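Mosotura Woodworking
Ilusholm Plant
Production and Equipment Meeting - Minutes

Date: 7th June
Place: Upstairs meeting room, Ilusholm
Chair: Nayeli Condori
Minutes: Jannik Baumgart
Present: Leads for sawing, boring, sanding, finishing and dispatch; maintenance; purchasing; health and safety
Apologies: Sales

1. Minutes of the last meeting

Accepted with one correction. Under "Sanding" the minutes said the wide-belt sander had been signed off. It had been run but not signed off. Sign-off was given the week after and the sheet is in the maintenance binder.

2. Actions carried over

Floor marking at the infeed of the panel saw is done. The yellow line by the offcut bins still needs repainting where the pallet truck has worn it away.

The labels for the edge-banding stock racks were printed in the wrong size and have been reordered. Purchasing will not be charged for the second set.

The quote for roof repairs over the dispatch bay has come in and has gone to the owners. No answer yet. Dispatch asked that finished goods not be left under the bay overnight until the repairs are made. Agreed.

3. Lunero panel saw

The saw has been down more often than anyone would like. Maintenance reported 46 hours of lost time since the start of the year, most of it on the pressure beam and the scoring unit. The pressure beam fault was traced to an air leak at a fitting behind the left-hand cover. The fitting was replaced and the beam has held pressure since.

The scoring unit is another matter. The sawing lead said that melamine-faced board is still chipping on the underside, mainly on long rips. The scoring blade has been changed and reset more than once. Maintenance thinks the spindle bearing is worn and does not want to keep adjusting around it. A replacement spindle assembly is available on a long lead time.

There was some discussion of whether to repair or replace. The chair asked for the cost of a new saw to be put beside the cost of the spindle and a full service. Purchasing has a price for the service but not yet for a new machine that would fit in the same bay. The bay is tight on the wall side, and a rear-loading saw would mean moving the compressor line.

Decided: order the spindle now. Purchasing to get prices for a replacement saw so the owners can look at both before the September shutdown.

Until the spindle arrives, white and light gray boards are to be cut with the good face up, and the sawing crew is to check the underside of the first sheet in every stack. Parts with chips that will be covered by an edge or a back panel can go forward. Anything else goes to the rework rack with a tag.

4. Boring and dowel insertion

The boring lead reported that the new drill blocks are working well. Setup for headboard posts is quicker and the operators like having the depth stops marked.

A batch of side rails went through with the bracket holes bored from the wrong reference edge. The program was correct but the parts were loaded turned around. All of the rails were caught at dry assembly and none left the building. They can be cut down for slats.

It was suggested that a sticker be put on the reference edge at the saw. The sawing lead did not want another step at the saw while it is behind. After some back and forth it was agreed that the boring operators will mark the reference edge in pencil on the top part of each stack, and that the stack will not be split before it is loaded.

Glue in the dowel inserter: the tank is to be flushed at the end of the shift even if the same glue will be used the next morning. This has been skipped on late shifts.

5. Headboard line

Output for the period was 456 headboards. The chair thanked the crew, given the trouble with the saw.

Finishing asked for a decision on the clear coat. The present lacquer goes on well but shows drips along the lower edge of curved panels if the hanging angle is off. A different product was tried on a small run. It levels better and takes longer to flash off, which would slow the conveyor. Finishing would rather keep the present lacquer and change the hangers. Maintenance can make a trial set of hangers from stock bar.

Decided: keep the lacquer. Trial hangers to be made and used on curved panels only.

Sanding between coats was also raised. Some panels are reaching the second coat with dust still in the corners. The brush unit is to be checked for worn strips. The sanding lead will wipe down by hand in the meantime.
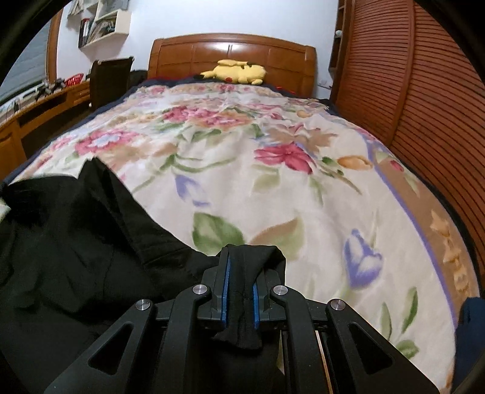
Bed with wooden headboard and floral blanket.

6. Dust extraction

Feyisa visited the plant to look at the extraction system. Their written report is expected soon. What the engineer said on the day was that the fan is adequate but the ducting has been added to over the years without being rebalanced. Air speed at the far end of the main run, where the edge sander sits, is too low to carry chips reliably.

Three things were recommended: fit blast gates at the machines that do not have them, replace the flexible hose at the edge sander with rigid duct as far as possible, and move the branch for the spindle molder so it does not enter the main run directly opposite another branch.

Health and safety said that the blast gates should be done first. They are cheap, and the sawing side can do without extraction at idle machines straight away. Maintenance agreed and can fit them outside production hours. The duct work will have to wait for the shutdown.

The filter bags were also discussed. Bags have been shaken by hand when the pressure reading climbs, but readings have not been written down regularly. A log sheet will hang beside the gauge. The reading is to be taken at the start of each shift, before the fan has been loaded.

The sanding lead asked if the bin under the filter could be changed at midday instead of at the end of the shift when the wide-belt sander is running all day. Agreed. The fan must be stopped and given time to run down before the bin is released. This has always been the rule and is to be repeated at the crew talk.

7. Tooling and sharpening

Purchasing has compared the present sharpening service with another shop. Prices are close. The present service picks up and delivers, the other does not. No change for now.

Blades are coming back without their tags. The sharpening service says they are being sent without tags. The sawing lead will make sure a tag is wired on when the blade comes off the arbor, with the date and the reason for removal. Maintenance asked for the reason to say more than "dull".

Diamond cutters for the edge bander's pre-milling unit are due for exchange. The spare pair is in the locked cabinet. Jannik Baumgart has the key and will leave a second key with maintenance.

8. Training

Two operators are ready to be signed off on the edge bander. One more needs further time on changeovers between thin edge and solid lipping. The chair would like every shift to have somebody who can do a changeover without calling the lead.

The operator manual for the boring machine is kept in the office, which is locked on the late shift. A printed copy is to be kept at the machine.

Forklift refreshers are booked. Names are on the board by the time clock. Anybody who can't make their slot should swap with somebody else on the list and tell the office.

9. Any other business

Dispatch reported that corner protectors are running low and that the last delivery was softer than the old kind. Purchasing will ask the supplier what changed.

The finishing lead asked that the side door be kept closed while the spray line is running - dust from the yard is getting onto wet panels. Agreed. A sign will go up on both sides of the door.

The break room refrigerator will be emptied and cleaned. Anything without a name on it will be thrown out.

10. Actions

Order scoring spindle assembly for the Lunero saw - purchasing
Prices for replacement panel saw - purchasing
Trial hangers for curved panels - maintenance
Check brush unit strips - maintenance
Fit blast gates - maintenance
Log sheet at filter gauge - health and safety
Send round the Feyisa report when it arrives - Nayeli Condori
Second key for tooling cabinet - Jannik Baumgart
Copy of boring machine manual at the machine - boring lead
Door signs at spray line - finishing lead
Repaint line by offcut bins - maintenance
Query on corner protectors - purchasing

The next meeting will be held in the same room. The date will be posted when the owners have replied on the roof.

Meeting closed at 3 p.m.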